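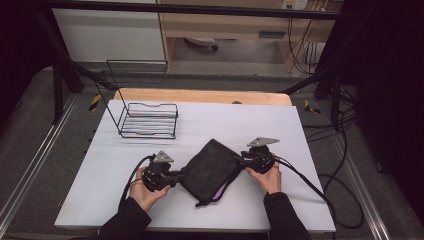 Accueil > Carnets > Voyager léger
Imprimer cet article | Envoyer par e-mail
19 août 2023, par Lill

Deux semaines avec un seul petit sac, et je suis rentrée avec des affaires que je n'avais même pas portées ! Je vous avais promis le bilan dès mon retour, mais entre les lessives et le courrier en retard (et la flemme, soyons francs), il a fallu patienter un peu.

Pour celles et ceux qui prennent le carnet en route : en juin, je suis partie marcher le long de la côte, de Mellov jusqu'à Skokivico, avec un sac de cabine et rien en soute. Le billet de retour m'a coûté 320 euros, la valise en plus m'aurait fait grincer des dents, et puis j'avais envie de voir si j'en étais capable, moi qui emportais autrefois un fer à repasser au camping. Si, si. Un fer.

Commençons par ce qui a marché. Les pochettes en tissu, oui, mille fois oui. J'ai longtemps trouvé ça un peu maniaque, ranger des sacs dans un sac, et maintenant je ne peux plus m'en passer. Une pour les sous-vêtements, une pour les câbles, une pour la pharmacie. Je préfère les souples aux cubes rigides, parce que ça se cale dans les trous, entre les chaussures et le dos du sac. Le matin, dans un dortoir où tout le monde dort encore, on attrape la bonne au toucher et on file sans réveiller personne.

La laine fine aussi, même en été. Un tee-shirt porté trois jours de suite sous le soleil, je vous jure que ça reste fréquentable (enfin, on ne m'a rien dit). Par contre il faut accepter de laver à la main tous les soirs ou presque, et là j'ai un peu triché, j'ai payé la laverie à Mellov et je suis allée manger une glace à la figue pendant que ça tournait.

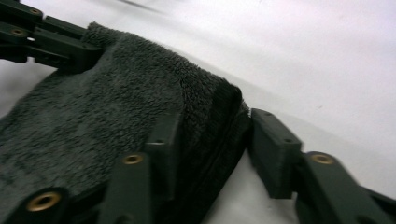

Le séchage, parlons-en. J'avais lu partout qu'il fallait rouler son linge mouillé dans une serviette et tordre le tout. Ça marche très bien, à condition de ne pas avoir besoin de la serviette juste après ! J'ai pris l'habitude de me doucher d'abord, puis de faire ma petite lessive, puis d'essorer, et d'étendre la serviette en dernier au pied du lit ou sur la rambarde quand il y en avait une. Avec l'air marin, rien n'est jamais vraiment sec au réveil. On s'y fait. On marche avec des chaussettes accrochées au sac et on dit bonjour aux gens quand même.

Ce qui n'a pas marché : les chaussures de rechange. J'avais choisi des sandales très légères, très jolies, parfaitement inutiles dès qu'il y a trois cailloux. Le jour de la montée au phare (850 marches, c'est écrit en bas sur un panneau, je suppose que c'est pour décourager les gens), j'ai tenté le coup avec, et j'ai fini avec une ampoule au talon et une humeur de chien. La vue est superbe, cela dit. On voit toute la baie et les petits bateaux qui rentrent, il y a un banc à l'ombre, j'y suis restée une bonne heure à manger des abricots.

Le livre non plus. 948 pages, je sais, je sais. Je m'étais dit que ce serait le seul et qu'il fallait donc qu'il dure. J'en ai lu à peine un quart et je l'ai laissé sur l'étagère de la pension Flilier, à Skokivico, où il tient compagnie à des guides de plongée en allemand. S'il y a parmi vous quelqu'un qui passe par là, il est à vous, et dites-moi comment ça finit.

La pension, d'ailleurs, je vous la recommande. Les chambres sont minuscules, la plomberie chante toute la nuit, mais le petit déjeuner se prend sur une terrasse sous la vigne, avec une confiture de coings que j'ai essayé de refaire à la maison – sans succès, la mienne a la consistance du mastic.

La prochaine fois, j'enlève le deuxième pantalon, les sandales et la lampe frontale qui n'a pas servi une seule fois. Je rajoute un vrai chapeau (j'ai pelé du nez pendant tout le retour) et peut-être une petite corde à linge, celle que j'avais bricolée avec du fil de cuisine a lâché en pleine nuit au-dessus de ma voisine de lit. Pour l'itinéraire jour par jour et les horaires de bus, je prépare un autre billet, il me reste à retrouver mes tickets au fond d'une poche.

Imprimer cet article | Envoyer par e-mail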